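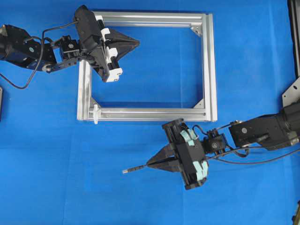 Projects > Dreltach > Reports > Progress report, July

Assembly of the base frames for the Dreltach shelving units continued through the reporting period at the Skunanix workshop. The approved scope is 264 frames, to be delivered in lots of eight. All frames are built from slotted aluminum extrusion, wider than tall, with an open center. Triangular gussets are set inside the corners, where they leave the outer faces clear for the side panels. Bench work is done on a blue cloth laid over the full surface, which keeps the rails from picking up scratches before inspection.

Materials. The gusset order from Nautiyal was received complete: 1,756 pieces, covering four per frame for the full run plus stock for repairs and for the Rorus units. Extrusion is held on site for the next two lots. The remaining lengths are on order and no change in unit price has been notified.

Assembly method. The sequence was revised in the second week. Rails are now laid out flat and the gussets are fitted loosely before any screw is tightened. Diagonals are then measured and the screws are brought up in two passes. Under the earlier sequence, each corner was tightened fully in turn, and six frames from the first lot were out of square beyond the limit in the specification. Those frames were taken apart and rebuilt with the original parts. All six passed on the second check.

Inspection. Each frame is checked on a flat plate for twist and measured across both diagonals. Results are entered on the lot sheet, which travels with the frames to storage. The diagonal limit has not been changed.

Open items. The torque value for the gusset screws is still taken from the supplier's general table. A value for this rail section has been requested and is expected before the next lot is released. The storage rack for finished frames is nearly full, and a collection date for the completed lots needs to be agreed with the Rorus site. Thursday is preferred for loading.

Spending is within the approved budget line. No additional funds are requested for this period.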